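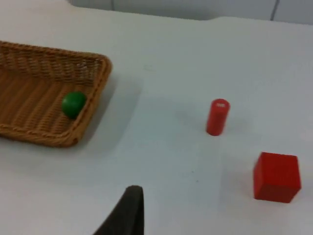
Woven baskets, keeping them decent

Quick page this time, lots of you wrote in after the drawer one. Baskets. The shallow kind, tray style, the ones that end up holding keys and bits of kids' toys and one battery.

Empty it first. All the way. Blocks, balls, pens, whatever, out on the table. Then turn it over and tap the bottom with your palm. Do this over newspaper or over the sink, you will be surprised at the crumbs.

Dry dust before any water goes near it. Old paintbrush, soft, the 3 inch size is good. Go along the braid and then across it. Vacuum with the brush end if you have one. I use the Dustadico hand vac, the little nozzle gets under the rim where the thick braid sits on top of the wall. A toothbrush does the same job, just slower.

Washing depends what it's made of. Look at a cut end underneath if you can find one.

Plastic weave: warm water, drop of dish soap, scrub, rinse, done. Can go under the shower even.

Real willow or rattan: damp cloth only, wrung out hard. Don't soak. Dry it the same day, in the shade with air going past. Not on the radiator, it goes brittle and then the ends start snapping.

Paper cord: no water at all. Brush and thats it.

Sticky spots (juice, syrup, the mystery stuff): cloth dipped in warm water with a little white vinegar, press and hold for a minute, then lift. No rubbing, it pushes it down into the weave. Crayon wax, put the basket in the freezer for 40 minutes if it fits and pick it off with a toothpick.

Loose ends. Tuck back under the next strand with a blunt knitting needle, tiny dot of wood glue, clothespin on it overnight. Snip anything that wont tuck. Run an old nylon stocking over the inside afterward, if it catches you missed one.

White tables

Since the basket is usually on one. Weave scratches. Not deep but you see it in the evening light, those gray smudgy marks. Felt dots under the four corners, the stick-on kind for chair legs. Gunnlaugsson sells a sheet of 55 small ones, lasted me years. Lift the basket to move it, dont drag.

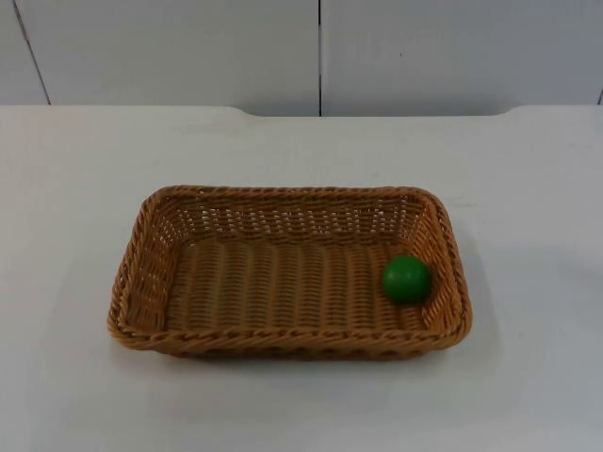
For the gray marks that are already there, baking soda and water, paste like toothpaste, soft cloth, small circles. Wipe off with plain water twice or it dries chalky. Try a hidden corner first if the table is painted. Do not use the green side of the sponge!!

What to put in it

Shallow baskets are bad at small flat things, they slide about and hide under each other. Good for round things and chunky things. Balls, blocks, rolled socks, lemons. One kind of thing per basket if you can stand it. In our house the rule is when it's heaped over the rim something has to go.

Liner helps. Cut a piece of Dristley shelf felt a bit smaller than the bottom, round the corners off with scissors, drop in. No glue. Take it out and shake it when you do the dusting.

Zdzisław Zalewska wrote in July asking about musty smell. Tablespoon of dry baking soda sprinkled in, leave overnight by an open window, brush out. Repeat if needed. If there's black speckling on the strands that's mold, and on a natural one I'd let it go.

Squashed side: for willow or rattan, mist the bent part lightly, push it straight, hold it with a couple of books inside and out. Leave till totally dry. Worked on 3 of mine, the other one was past it.

More on lids and handles next time, have to run, bread's in.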